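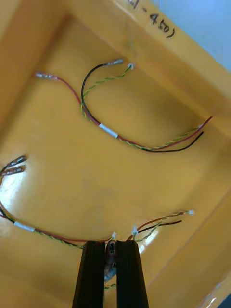 Coursework > Ternport Technical College > Electronics Assembly, Year 2 > Project Reports

Kitting the Drela: Wire, Boards and the Yellow Bins

Final report, submitted 7 Feb 2026

1. Background

The Drela is a small motor controller that second-year students at Ternport build from parts. On paper it takes an afternoon. In the Vikcombe workshop it takes an afternoon plus however long you spend looking for the short harness, which used to live in a cardboard box with all the other harnesses, in the kind of embrace normally seen in Christmas lights.

My project was to sort out the supply of parts before anyone picked up a screwdriver. I didn't choose it for the glamour. I chose it in June, after a build session in which I spent 30 minutes untangling one wire from its relatives and then found it was the wrong wire.

2. What goes into a kit

Each kit has a round board, a power harness and a signal lead. The board gives very little trouble. It is large, flat and red, and it stays where you put it.

The power harness is the interesting one. It has a red wire, a black wire and a twisted green-and-yellow pair, held together by a short white sleeve. The red and black wires get crimp terminals and the twisted pair gets a small white connector. The crimps are harmless to look at and will hook onto anything, including sleeves and, once, the drawstring of my hood.

The signal lead is thin twisted wire in bluish colors. It weighs nothing and has no interest in lying flat. If you coil it, it uncoils. If you leave it alone, it coils.

3. The old system

The old system was the box. I tipped it out on a bench and went through it over two long evenings. There were 339 harnesses in it, and 66 of those had something wrong with them: a bent crimp, a missing connector, or a sleeve that had slid down to one end like a sock. A few were from a course that the college stopped running before I enrolled.

I put the bad ones in a bag marked REPAIR. The bag is a separate project and I would like it noted that it isn't mine.

4. The bins

Vikcombe already had a stack of yellow plastic bins, bought from Uddin for some purpose that had been forgotten. I tried gray ones first because they looked more serious. Black wire in a gray bin under workshop lighting is a good way to develop a headache, so yellow it was.
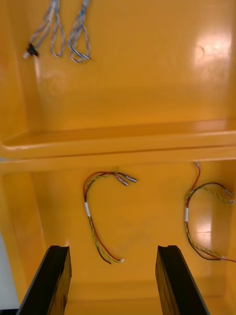
The rule I settled on was one type of part to one area, and never more than a small handful at once. My first version of the rule said "fill to a sensible level," and I learned that sensible is a matter of opinion. One person's sensible level was heaped. By the end of that session the harnesses had knitted themselves together again and I had reinvented the cardboard box, in plastic.

Laying the power harnesses out in an open curve works better than coiling them. A coiled harness saves space and then charges you for it when you lift it and its neighbor comes along. An open curve takes up a silly amount of floor, but you can pick it up by the sleeve and the ends follow.

Boards were easier. They go in flat, component side up, with space between them so the connectors don't get knocked. I considered foam and decided against it after pricing foam. 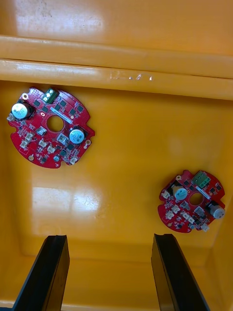

Rania Samir disagreed with me about the boards, and I am including her objection because she was probably right. Her view was that an unbagged board in a plain plastic bin is asking for static damage, and that "we haven't broken one yet" is what people say shortly before they break one. She wanted antistatic bags for everything with a chip on it and would have settled for a mat.

I have written the bags into the next version. For this one, the boards went into the bins just before each build and anything left over went back in its bag afterward. I also agreed to wear the wrist strap, which I had been using as a bookmark.

5. Trial

We ran the new layout through two build sessions. I had planned to time everyone, but I was building a kit myself at the first session and forgot to start the clock, so the results are mostly things people said while reaching across me.

Finding parts was clearly quicker. Nobody asked me which harness was which after the first few minutes. Two kits still went out with a harness from the repair bag, which had been left open next to the bins by somebody with my handwriting.

The signal leads remained a nuisance.
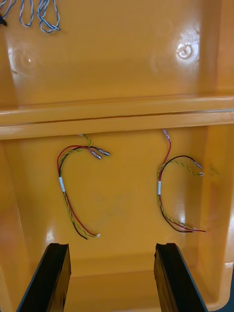 I tried tying them with paper twists, and that worked until the twists started turning up inside finished controllers. Loose loops with plenty of empty bin around them were the least bad arrangement I found. Hanging them from a peg might be better again, but the pegs at Vikcombe are full of coats.

Glare was the other complaint. The plastic is shiny, and at the window end of the bench a crimp can vanish into a bright patch. Turning the bin a little usually fixes it. A matte liner would fix it properly, and I have one cut from card that fits most of the way.

6. If I did it again

I would inspect the harnesses as they come in, before they meet each other. I would write the labels with a thinner marker. And I would fix a number per bin from the start and put it on the wall — I still haven't done this, as the wall is painted and I have been told there's a form.

The liner template and the bin labels are in the drawer under the second bench.

Contact the Vikcombe workshop desk | © Ternport Technical College | Back to top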